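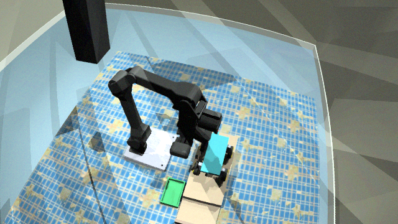
Drahomíra Malý escreveu-nos que a primeira recensão que tentou submeter ficou três semanas em rascunho porque o campo «Edição consultada» estava vazio e o sistema não lhe deu qualquer aviso. A observação foi tida em conta na presente redação da secção 4, que substitui integralmente a anterior.

4. Submissão de recensões na plataforma Zuresari

4.1 Âmbito

Esta secção destina-se aos colaboradores inscritos no suplemento literário Grivlow que pretendam submeter recensões de livros para publicação em linha ou na edição impressa. Não se aplica a entrevistas, obituários nem ensaios, cujo procedimento consta da secção 6.

4.2 Antes de começar

Confirme que dispõe dos seguintes elementos:

— ficha bibliográfica completa da obra (autor, título, tradutor, editora, ano, número de páginas, ISBN);
— número de atribuição comunicado pela redação;
— texto final em formato RTF ou ODT, sem imagens incorporadas;
— declaração de interesses preenchida.

Nota: o número de atribuição é pessoal. Quando dois colaboradores recebem o mesmo livro, cada um submete com o seu próprio número.

4.3 Criação da ficha

1. Inicie sessão na Zuresari com as credenciais de colaborador.

2. No menu lateral, selecione «Recensões» e, em seguida, «Nova ficha».

3. Introduza o ISBN sem hífenes. O catálogo preenche automaticamente o título, o autor e a editora. Verifique os sinais diacríticos, em especial nos nomes da Europa Central — o catálogo importado da distribuidora Vondráček omite-os com frequência.

4. Preencha manualmente o nome do tradutor. O campo é obrigatório para todas as obras traduzidas. Tratando-se de tradução coletiva, separe os nomes com ponto e vírgula.

5. No campo «Edição consultada», indique se leu provas não corrigidas, exemplar final ou edição digital. Se este campo ficar vazio, a ficha permanece em rascunho e não chega à redação.

6. Prima «Guardar ficha». É gerado um código de referência, que deve constar de toda a correspondência posterior.

Atenção: as citações extraídas de provas não corrigidas têm de ser confrontadas com o exemplar final antes da submissão. A redação não efetua essa verificação.

4.4 Carregamento do texto

1. Abra a ficha e selecione o separador «Texto».

2. Escolha o formato da recensão. A nota breve admite até 265 palavras; a recensão corrente, até 438; a recensão de fundo, até 1429. A contagem inclui as citações e exclui o título e a ficha bibliográfica.

3. Carregue o ficheiro. Se o limite for excedido, surge uma faixa amarela e o botão «Submeter» fica inativo.

4. Releia a pré-visualização. Os itálicos dos títulos perdem-se por vezes na conversão de ficheiros ODT e devem ser repostos no editor.

5. Escreva um título com o máximo de 14 palavras. A redação pode alterá-lo sem consulta prévia.

Nota: não utilize notas de rodapé. As referências a outras obras são integradas no corpo do texto, com o ano entre parênteses na primeira ocorrência.

4.5 Declaração de interesses

1. Selecione o separador «Declaração».

2. Assinale qualquer relação familiar, profissional ou contratual com o autor, o tradutor ou a editora. A menção em agradecimentos da obra conta como relação para este efeito.

3. Descreva a relação numa frase e prima «Confirmar».

A existência de uma relação não determina a recusa da recensão. O editor de secção decide se o texto é publicado com advertência ao leitor ou se o livro é atribuído a outra pessoa.

Atenção: a omissão de uma relação relevante implica a retirada do texto e a suspensão do acesso à plataforma.

4.6 Submissão e revisão

1. Prima «Submeter». O estado da ficha passa de «Rascunho» para «Em leitura».

2. Aguarde o parecer do editor. As propostas de alteração aparecem na margem e podem ser aceites, recusadas ou comentadas uma a uma.

3. Responda a todas as propostas antes de devolver o texto. Uma proposta sem resposta considera-se aceite.

4. Após a segunda leitura, o estado passa a «Fechado» e o texto deixa de poder ser alterado pelo colaborador.

Os erros factuais detetados depois do fecho são comunicados a Pongsak Saengthong, na secretaria editorial, com indicação do código de referência. As correções à edição em linha são assinaladas no fim da recensão. As relativas à edição impressa saem no número seguinte.

4.7 Textos suspensos durante o verão

A edição impressa não se publica em julho. As fichas submetidas nesse mês mantêm o estado «Em leitura» até à retoma, salvo quando destinadas exclusivamente à edição em linha. Para esse efeito, assinale a opção «Apenas digital» antes de premir «Submeter»; depois do envio, só a secretaria a pode ativar.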